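Jadulham has adopted a written handling code for home-assistance robots, effective 20 Aug 2021. It covers any arm that picks up household items near furniture or floors.
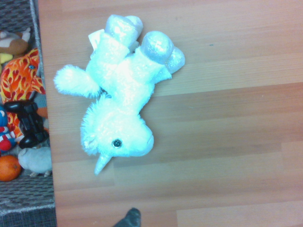

## What changes

Operators must set a grip limit for soft items before each session and keep the stop button within reach.
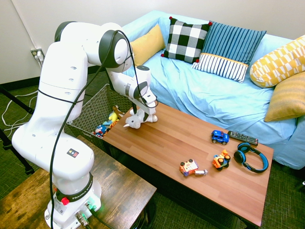

Skye Nisbet, who drafted the code, wants clearances checked whenever the layout changes. Cables are covered too: one running along an arm, over its joints, must have enough slack for full travel. Sites have 64 days to comply.

Storage bins get a section of their own. Arms must slow down
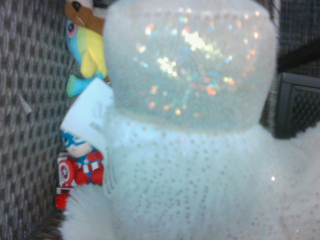
before entering one and log every release. Logs are kept for 100 days. Questions go to Ewan Purves at the Hemside office.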